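Equipment Planning: Second Cable-Handling Cell at Clostcombe

The Clostcombe workshop will submit its request for a second two-arm cell in April. The proposal from Drorico covers the arms, grippers and mounting rail. Spare gripper fingers are quoted separately at $612 per set and should be entered under consumables - not under capital equipment.

Cable work remains the main use for the new cell. One gripper holds the white cable by its end while the other stands open opposite, and the budget request should allow for both arms to be fitted alike. 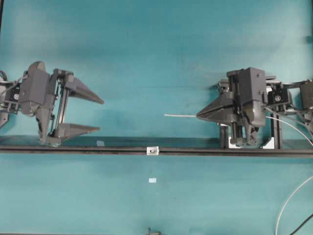 Costs to Include

Departments sharing the cell are asked to set aside $1,000 each for installation and $125 per month for service under the Gaillard plan. Replacement servo motors are not covered by that plan.

Requests for Nondura training places should be sent to the equipment office with the signed budget form.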